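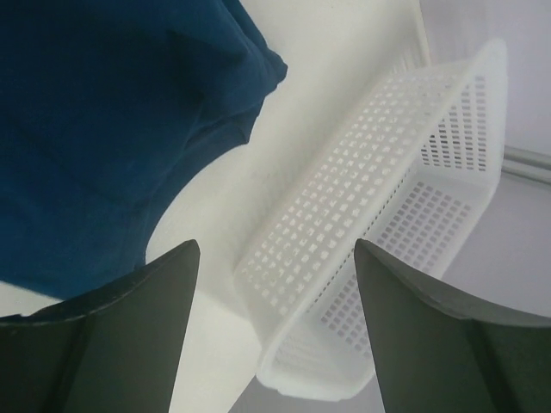 3 min read

Search the newsletter Enter a keyword Go

The mending table is back, and it's bigger

If you came by in July you'll remember that we ran out of chairs, then thread, then daylight. I loved every minute of it! So I'm thrilled to say the mending table returns in January 2026, in the long room at Sternholm, with better lamps and a proper shelf for works in progress (label your bags, please).

Our first project is visible mending on dark fabric, which scares a lot of people off. It shouldn't! Navy is a wonderful background. A row of plain running stitch in cream or mustard looks terrific on it, and if your lines wander a bit, so much the better. Start with chalk, work from the back, and leave the thread slacker than feels right, or the patch will pucker the first time you wash it.

Ineke Van Damme is bringing her darning samples, all 29 of them, including the honeycomb one that several of you wrote to me about. She'll also show the Swiss darning she used on the elbows of a Jusberg sweater older than I am. I've tried it twice and made a mess twice, and I'm still keen.

We've been given 398 spools of cotton from the old Van der Linden shop, mostly blues and grays, with a few wild oranges. Take what you need. Wool is scarcer, so bring your own if you can.

Beginners are very welcome. Bring one thing with one hole. A sock is perfect, a lined coat is a long winter.

Comments

Maud R.
Can I bring jeans? The knee is completely gone.

Tobias
Swiss darning on thin knits, yes please. Mine always shows on the wrong side.

Pilar_sews
Still wearing the shirt I patched in July. Save me an orange spool!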